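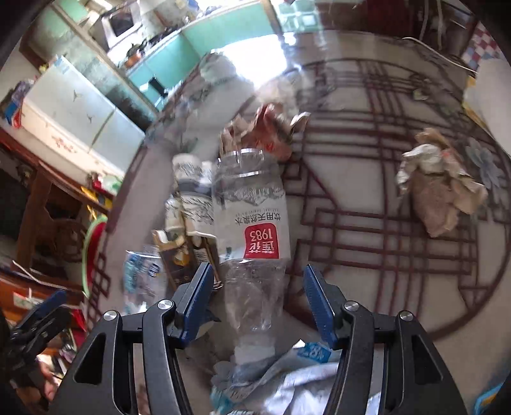 4.2. Mentions d'origine et vocabulaire de la source

Le vocabulaire de l'origine occupe une place ancienne dans la vente des eaux embouteillées. Bien avant que la composition minérale ne fasse l'objet d'un affichage normalisé, le nom du lieu d'émergence servait à la fois de garantie et d'argument. Les dépouillements présentés à la section 3 confirment la permanence de ce procédé, mais ils font aussi apparaître un déplacement : le toponyme précis recule au profit de termes génériques (source, montagne, glacier, roche), que le lecteur associe à une provenance sans pouvoir la situer.

Le corpus réunit 2960 étiquettes, relevées dans 14 villes et décrites selon la grille de Psarras. Cette grille distingue la dénomination de vente, le nom commercial, les mentions chronologiques, les éléments figurés et les indications réglementaires. Stelios Psarras l'avait conçue pour les huiles et les vinaigres ; son adaptation aux boissons non alcoolisées a demandé 13 catégories supplémentaires, dont la liste est donnée en annexe. Les étiquettes rédigées dans une écriture non latine ont été transcrites dans leur graphie d'origine, puis traduites par deux lecteurs travaillant séparément. Les désaccords ont été tranchés par un troisième lecteur.

Trois usages de la mention d'origine se dégagent. Le premier, que nous appelons usage cadastral, nomme un captage, une commune ou un massif identifiable. Il domine dans les gammes anciennes, notamment chez Brustine, dont l'étiquette reproduit encore le nom de la parcelle d'où l'eau est tirée. Le deuxième, l'usage évocateur, remplace le lieu par un paysage. Les bouteilles de la gamme Nallisura en offrent un exemple constant : le relief y est dessiné, jamais nommé. Le troisième usage, que nous qualifions de catégoriel, fait de la dénomination elle-même l'essentiel du message, la nature de l'eau tenant lieu de provenance.

Ces usages se combinent fréquemment. L'étiquette visible à la figure 2 porte ainsi une dénomination de type catégoriel, 饮用天然泉水 – littéralement « eau de source naturelle à boire » –, accompagnée d'un graphisme gris qui rappelle une montagne. Le nombre 1983 y figure également. Un nombre de ce type peut se lire comme une année de fondation, sans que l'étiquette seule permette de l'établir, et nous l'avons classé parmi les mentions chronologiques non explicitées. Cette classe s'est révélée plus fournie que prévu, ce qui a conduit à reprendre le codage des premiers relevés au mois de juillet.

La question de la traduction mérite une remarque particulière. Le français « eau de source » renvoie à une catégorie juridique distincte de celle de l'eau minérale naturelle ; le lecteur francophone est donc tenté de reporter cette distinction sur des dénominations étrangères qui relèvent d'un autre cadre. Nous avons retenu des équivalents littéraux et signalé en note les cas où la catégorie réglementaire du pays de vente diffère de celle que suggère le mot français. Le choix alourdit le tableau 3, dont certaines lignes comportent plusieurs renvois.

La position des mentions sur l'étiquette a été relevée lorsque l'état du support le permettait. Sur les étiquettes enveloppantes, la notion de face principale reste discutable : le logo est parfois répété de part et d'autre, et la dénomination peut se trouver au-dessus comme au-dessous de celui-ci. Lindholm propose de considérer comme principale la face qui réunit le nom commercial et la dénomination de vente. Nous suivons cette convention, sauf pour les bouteilles Susero, où les deux éléments n'apparaissent jamais ensemble et pour lesquelles chaque face a été codée séparément.

Deux limites doivent être signalées. D'une part, les relevés ont porté sur les formats individuels, et les fontaines et bonbonnes en sont absentes. D'autre part, l'analyse s'en tient à ce qui est imprimé et ne préjuge pas de l'interprétation qu'en font les acheteurs – question traitée à partir des entretiens à la section 5. Les écarts entre villes, examinés dans la sous-section suivante, portent sur les seules étiquettes dont la dénomination de vente a pu être lue en entier.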